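Tangen Protocol

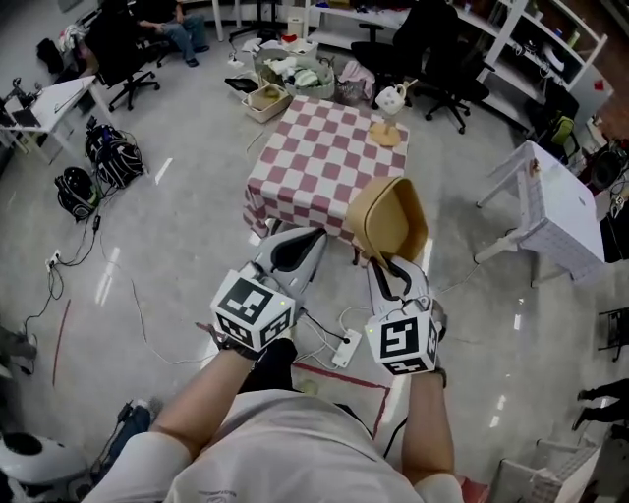
Two hand-held grippers, the right one lifting a tan basket.

The Tangen Protocol is an agreement between the island state of Alline and the coastal republic of Lakivura on the control of goods that have both civilian and military use. It was negotiated in the town of Tangen and has been in force, with one interruption, since its ratification by both parliaments. The text has 26 articles and two annexes.

Background

Alline and Lakivura share a sea border which was disputed for a long time. After the border was settled, trade between the two countries grew quickly, and so did the number of complaints about shipments. Lakivura claimed that machine tools and navigation equipment sold for fishing and mining were passed on to armed groups in the north. Alline answered that its own customs service had no legal right to ask a buyer about the final use of the goods.

A first round of talks in Skoltthorpe ended without a result. The second round took place in Tangen in November and lasted 12 days. The delegations agreed early on the list of goods, but the question of inspections stayed open until the last night.

Content

Under Article 4, an exporter must declare the final user of any item named in Annex A. The receiving country has 30 days to confirm the declaration. If no answer comes in this time, the shipment is considered refused.

Articles 9 to 14 deal with inspections. Each party may request a visit to a warehouse, port or workshop in the other country, and the request must be answered in writing. Visits to military bases are excluded. Annex A covers, among other items, remote handling equipment, marine radar, industrial lasers and certain types of bearings. Annex B contains the forms.

Disputes go first to a Joint Office, which has its seat in Skoltthorpe. Its decisions are not binding, but a party which does not accept a decision must give its reasons to the other side.

Suspension and return

Lakivura suspended its participation after an inspection of the port of Tangen was refused twice. According to Article 22, a suspension becomes a full withdrawal after 60 days. The two foreign ministries exchanged notes during this period, and a short additional statement was signed on September 29, 2021, before the deadline passed. The statement allows a refused inspection to be requested again with a different team of inspectors.

Reception

In Alline, exporters criticized the protocol for the amount of paperwork, and smaller firms asked for a simpler form for repeat orders. This form was later added to Annex B. In Lakivura, the opposition said that the exclusion of military bases made the inspections weak. The government replied that Alline would not have signed without this exclusion.

See also

Skoltthorpe talks
Foreign relations of Alline
Export control in Lakivura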